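작업실 정리 도움말
작은 철물을 트레이에서 집어 옮길 때: 양팔 로봇 시험에서 가져온 방법

작성: Firdevs Canpolat
게시: 2022년 7월 11일
분류: 작업대, 철물 보관, 로봇 작업

나비너트는 손으로 집기 쉬운 부품에 속합니다. 날개가 있으니 손가락을 걸 데가 있고, 떨어뜨려도 멀리 굴러가지 않습니다. 로봇 그리퍼에는 사정이 다릅니다. 날개가 서로 걸리고, 금속 면이 빛을 반사해 카메라 화면에서 윤곽이 날아가고, 놓인 방향에 따라 잡을 수 있는 면이 달라집니다. Clullovport의 작업실 Wovel에서는 Zavero라는 이름으로 이 문제를 시험해 왔습니다. 트레이에 담긴 작은 철물을 로봇 팔 두 대로 집어 옮기는 동작을 사람이 원격으로 시연하고, 그 기록으로 동작을 학습시키는 방식입니다.

시연 기록을 1,000회 모으는 동안 바꾼 것은 대부분 로봇이 아닌 작업대 쪽이었습니다. 트레이, 조명, 부품을 붓는 방법 같은 것들입니다. 손으로 작업하는 분에게도 그대로 쓸 수 있는 내용이 많아 항목별로 적습니다.

트레이 고르기

모서리가 둥근 것을 씁니다. 각진 모서리에 너트가 끼면 그리퍼 손가락이 들어갈 틈이 없습니다. 사람 손가락도 마찬가지여서, 각진 통에서는 결국 통을 뒤집게 됩니다. 옆면은 낮고 비스듬한 것이 좋습니다. 수직 벽에 붙은 부품은 한쪽에서만 접근할 수 있지만, 비스듬한 벽에 기댄 부품은 살짝 밀면 바닥으로 내려옵니다.

색은 부품과 겹치지 않는 것으로 고릅니다. 은색 철물에는 청록이나 진한 파랑이 잘 맞았습니다. 흰색 트레이는 반사광과 구분이 안 되고, 회색 트레이는 너트의 그늘진 쪽이 바닥에 묻힙니다. 황동 부품을 주로 쓴다면 노랑과 주황 계열은 피하십시오.

트레이 바닥에 남은 쇳가루나 부스러기는 작업 전에 털어냅니다. 너트 밑에 조각이 하나만 끼어도 기울어진 채로 서 있다가 건드리는 순간 넘어갑니다. 마른 붓이면 충분합니다. 젖은 걸레로 닦았다면 완전히 말린 뒤에 부품을 담습니다.

부품 붓기

한 번에 많이 붓지 않습니다. Zavero에서는 트레이 하나에 너트 18개를 붓고 시작했는데, 날개끼리 물린 덩어리가 매번 생겼습니다. 14개로 줄이자 덩어리가 생기는 횟수가 눈에 띄게 줄었습니다. 트레이 크기에 따라 적당한 수는 달라집니다. 부은 뒤에 바닥이 군데군데 드러나 보이면 맞는 양입니다.

붓고 나서 트레이를 좌우로 두 번 흔듭니다. 앞뒤로 흔들면 한쪽 끝에 몰립니다. 이미 몰렸다면 억지로 펴지 말고, 바깥에 있는 것부터 집어내는 편이 빠릅니다.

집는 순서

작업실에서 Dimaculangan 순서라고 부르는 규칙이 있습니다. 처음 정리한 사람의 이름을 붙인 것입니다. 내용은 다음과 같습니다.

1. 혼자 떨어져 있는 것부터 집는다.
2. 그다음으로 날개가 위로 선 것을 집는다.
3. 벽에 기댄 것은 바닥 쪽으로 민 다음 집는다.
4. 물린 덩어리는 마지막에 건드린다. 집기 전에 옆으로 밀어 떼어 놓는다.

처음 시연할 때는 순서를 정하지 않았습니다. 시연하는 사람마다 눈에 띄는 것부터 집었고, 기록을 학습시켰더니 그리퍼가 두 너트 사이에서 멈칫거리는 일이 잦았습니다. 어느 쪽을 집어도 맞는 상황에서 기록끼리 서로 다른 답을 내고 있었던 것입니다. 순서를 고정하고 다시 모은 기록에서는 이런 멈춤이 줄었습니다. 사람이 손으로 할 때는 이 정도로 엄격할 필요가 없지만, 여러 명이 같은 작업을 나눠 할 때는 순서를 맞춰 두면 교대가 편합니다.

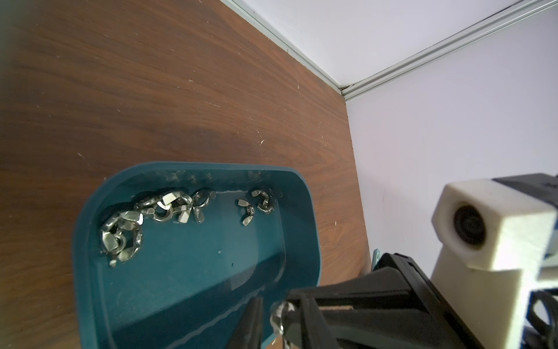
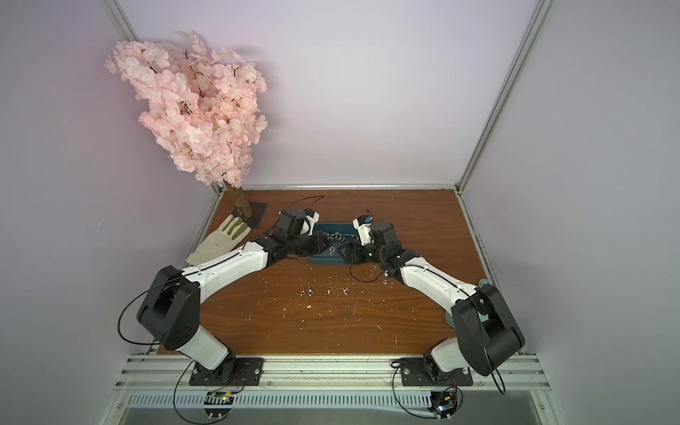

첫 번째 사진: 나비너트 하나를 집은 그리퍼. 두 번째 사진: 트레이를 사이에 두고 마주한 두 팔.

잡는 위치

날개 양끝을 잡으면 너트가 돌아갑니다. 날개 한 장의 넓은 면을 양쪽에서 누르는 것이 가장 안정적이었습니다. 날개가 바닥에 누워 있으면 몸통 쪽을 잡습니다. 핀셋이나 롱노즈 플라이어로 작업할 때도 같은 요령이 통합니다.

집은 뒤에는 바로 옆으로 옮기지 말고 조금 들어 올린 다음 잠깐 멈춥니다. 옆의 너트가 걸려서 딸려 올라왔다면 이때 보입니다. 트레이 안에서 떨어뜨리면 다시 집으면 되지만, 작업대 위에서 떨어뜨리면 찾는 데 시간이 듭니다. 밖에 떨어진 부품은 그 회차가 끝날 때까지 그대로 두고, 끝난 뒤에 손으로 담았습니다. 로봇이 움직이는 동안에는 작업 구역에 손을 넣지 않습니다.

두 팔을 쓸 때

트레이 위에 두 팔이 동시에 들어가면 서로 카메라를 가립니다. 처음에는 왼팔은 왼쪽 반, 오른팔은 오른쪽 반으로 나눴습니다. 그런데 경계에 놓인 너트를 두 팔이 함께 노리는 문제가 생겼습니다. 지금은 한 팔이 집어서 트레이 밖으로 나온 다음 다른 팔이 들어가는 식으로 번갈아 움직이는 기록을 따로 모읍니다. 동시에 움직이는 기록보다 느리지만 실패 원인을 찾기가 훨씬 쉽습니다.

두 사람이 작업대 하나를 같이 쓸 때도 트레이를 가운데 두지 말고 각자 하나씩 두는 것이 낫습니다. 트레이를 꼭 같이 써야 한다면 긴 쪽을 사람 사이에 가로로 놓습니다.

조명과 카메라

반사가 심한 부품에는 밝은 전구 하나보다 넓게 퍼지는 빛이 맞습니다. 위에서 고르게 비추고, 그림자가 진하게 생기면 등을 더 올리거나 확산판을 댑니다. 반투명 베이킹 시트를 등 앞에 쳐 본 적도 있는데 확산은 잘 됐습니다. 다만 열이 나는 전구에는 쓰지 마십시오. LED 등에도 간격을 두고 답니다.

손목 쪽 카메라는 렌즈를 자주 닦습니다. 철물에 묻은 기름이 손에 묻고, 손에서 렌즈로 옮겨 갑니다. 안경 닦는 천이면 됩니다. 고정 카메라는 닦을 일이 적은 대신 위치가 조금씩 틀어지기 쉬우니 거치대 나사를 작업 시작 전에 한 번 조여 확인합니다.

결과

마지막 시험에서는 트레이에 떨어져 놓인 너트를 100번 집게 해서 97번 성공했습니다. 물린 덩어리는 여기에 포함하지 않았습니다. 덩어리는 미는 힘에 따라 결과가 크게 달라져서 같은 표에 넣기가 어려웠고, 따로 시험할 예정입니다. 성공은 너트 하나만 집어 트레이 밖 정해진 자리에 놓은 경우로 쳤습니다. 두 개를 한꺼번에 집은 경우는 자리에 제대로 놓았더라도 실패로 적었습니다.

실패한 세 번은 모두 벽에 기댄 너트에서 나왔습니다. 밀어 내리는 동작이 짧아서 너트가 다시 벽에 걸렸습니다. 트레이 벽의 기울기를 바꾼 것으로 다시 해 볼 생각이지만, 바꾸면 앞의 기록과 비교하기 어려워져 아직 손대지 않았습니다.

기록 남기기

시험을 직접 해 보려는 분은 회차마다 다음을 적어 두십시오.

트레이 종류와 놓은 방향
부은 부품의 수
덩어리가 있었는지 여부
조명을 옮겼는지 여부
실패한 경우 어떤 자세의 부품이었는지

종이에 적어도 되지만 파일 이름과 같은 번호를 써야 나중에 맞춰 볼 수 있습니다. 7월 초에 번호를 빼먹은 묶음이 하나 있었고, 어느 조명에서 찍은 것인지 알 수 없어 학습에 쓰지 못했습니다.

보관

작업이 끝난 나비너트는 규격별로 뚜껑 있는 통에 담습니다. 볼트와 한 통에 섞지 않습니다. 볼트가 날개 사이에 끼면 다음에 부을 때 덩어리가 됩니다. 날개가 휜 것은 따로 빼 두었다가 손으로 조이는 지그에 씁니다. 시험용 트레이에는 다시 넣지 않습니다.

관련 도움말: 와셔가 달라붙을 때 떼어 내는 법 / 케이블을 팔 관절에 걸리지 않게 묶기 / 알루미늄 프로파일 작업대 수평 맞추기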